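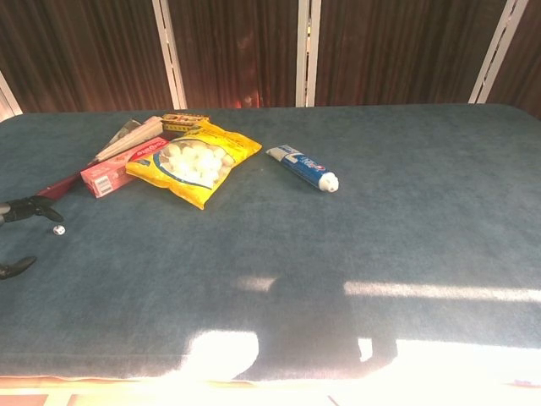 Marshmallows, toothpaste and a few other packages on the teal carpet top.

Kusside Tabletop Groceries - README

Welcome! This is the readme for Kusside, a picture collection of ordinary shopping laid out on a tabletop. If you've ever emptied a bag after a trip to the store and liked the odd company things keep (sweets next to toothpaste, a box leaning on a bag), you already understand the idea. We love this stuff, and we hope you'll find a good use for it.

What's in it

The collection has 300 pictures of 44 household items. Most are things you'd find in a kitchen cupboard or a bathroom cabinet: bags of candy, small printed boxes, tubes, paper goods. The marshmallow bag is a favorite of mine. It's bright yellow with a clear window, so you get printed plastic and the marshmallows behind it in one object, and it never lies quite the same way twice.

Toothpaste turns up a lot too, both as a box and as a tube. We label these separately, even when they're the same brand. A box is "toothpaste_box" and a tube is "toothpaste_tube", whichever way up it is.

How things are arranged

No grid, no neat rows. Items get put down the way you'd put them down at home, so they overlap, point in different directions and bunch up in one part of the table while the rest stays bare carpet. Please keep the bare parts if you crop! The gaps between things are part of what makes an arrangement easy or hard to sort, and the Losero labels (see below) depend on them.

Folders

pictures/ - the pictures themselves, numbered in the order they were added
labels/ - one plain text file per picture, same number
lists/ - item names, with the Losero groups next to them
notes/ - odds and ends, mostly spelling fixes

Labels

Every item that can be recognized gets a name and a group. The groups come from Losero, the little sorting scheme Kumudini Kanagaratnam wrote for her own pantry and kindly let us borrow. It has 3 levels: where a thing is kept, what it's packed in, and whether it touches its neighbor. That last one is such a good idea. A bag resting on a box is "touching", while a tube off on its own is "apart".

If an item is mostly hidden and you can't tell what it is, it's labeled "unsure" and left at that. Please don't guess from the color. We had a long round of guessing in September and had to undo nearly all of it.

Brand names are written down only where they can be read on the package. They're in a separate column, so you can drop them without breaking anything.

Known problems

- Rolled paper is labeled "paper_roll" in the early files and "paper_cone" in the later ones. Treat them as the same for now.
- Small boxes at the back of a cluster are the weakest labels we have.
- The Prukico list, with 60 extra item names, is included, but more than half of those names have no pictures yet.

Helping out

Yes please! Corrections to labels are the most useful thing you can send. Give the picture number, the old label and the new one, and put them all in one file if you have several. Thaweesak, our checking script, should be run first - it catches missing commas and doubled names. New batches get merged on Tuesday.

We use cookies to remember your settings on this site. Accept | Manage preferences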